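Skirngate Pantry
About us

Home | Shop the shelves | Wholesale | About us | Find us

Small grocer, dry goods mostly. Breakfast and snacks are what we're known for, so that's what gets the good shelves. Cereal and boxed granola down low, pouches up top.
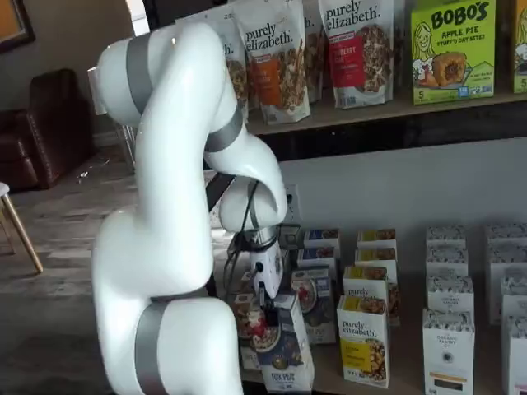
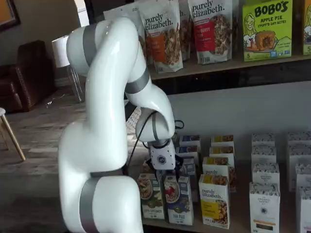
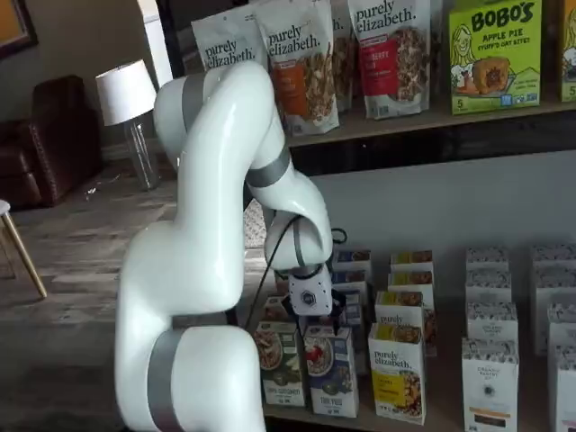
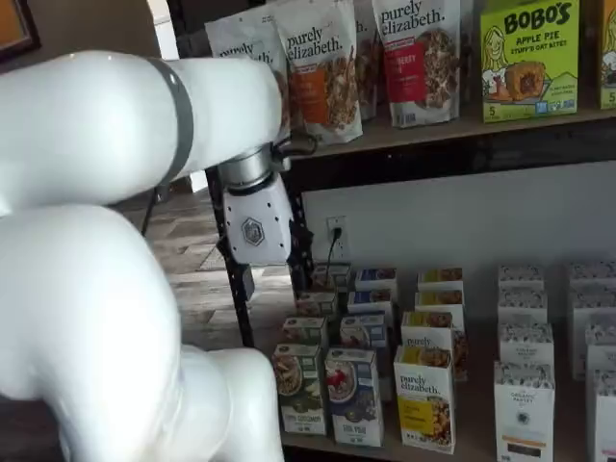

Amirhossein Taheri reckons the granola should be at eye level and the cereal should go wherever it fits, and has written in twice to say so. Fair enough. He also asked if we'd do the big pouches by the carton. We do now, ask at the counter.

How we started
Market stall, Saturdays, up to 30 kilos of loose oats and a set of scales that stuck. Then the shop at 217 Kutley Road, which used to sell blinds. First winter was slow. Second winter we got the cereals in and people started coming past on the way home from school drop-off, and that was more or less the business sorted.

Second shop opened in August, over at Mostis. Smaller, same range, better parking.

What we stock
Granola, bagged and boxed. Purely Elizabeth takes up a fair bit of room, people have their favourite and won't budge. Boxed cereals. Bobo's for the lunchboxes, the apple pie oat bites are the lime-green box if you're sending someone in who doesnt know what they're after. Flour, rice, dried fruit, nuts, tea. Biscuits. 789 lines at last stocktake across both shops, some of them only because one customer wants them.

We don't do fresh. Kvaran Greengrocers two doors down does fresh, go see them.

How we do the shelves
Same brand together, fronts facing out. Older dates to the front, new stock goes in behind. Boxes straight. If you pull one out to read the back and change your mind, pop it back anywhere close and we'll sort it at close, no dramas.

Labels: price on the shelf is the price. If it's wrong, you pay the lower one.

Dented boxes go in the basket by the register, half price, nothing wrong with what's inside. Torn inner bags we don't sell.

Allergies
Ask. Please. Recipes change and packs change with them, so read the pack in your hand even if you've bought it for years. The loose bins share scoops and we can't promise anything out of those for nuts or gluten. Sealed packs only if it matters. Staff can ring a supplier for you but it might take a day or 2 to hear back.

Special orders
Happy to. Minimum is one carton, deposit up front, we text when it's in. Some makers won't send less than a pallet and then it's a no, sorry. Write the name of the product AND the flavour on the slip, "the orange one" has gone badly before.

Schools and workplaces
Breakfast clubs get cartons at cost plus delivery. We packed 595 cartons for them last year, mostly cereal. Email through your numbers by the Monday and it'll be there Thursday. Term time only. Office kitchens, same deal but normal wholesale pricing.

Who's here
Yung-ching Tai does the buying and the Kutley Road shop. Mostis is run by whoever is on the roster, currently a good bunch. Casual work comes up before Christmas, drop a resume in, paper is fine. Must be ok with ladders and early starts.

Hours
Kutley Road: Mon to Fri 7.30 to 6, Sat 8 to 3
Mostis: Mon to Fri 9 to 5.30, Sat 8 to 1
Closed Sundays and public holidays at both.

Returns
Unopened, with the reciept, a fortnight. Opened and it's off or stale, bring it back and we'll swap it.

Page updated 25/09/2024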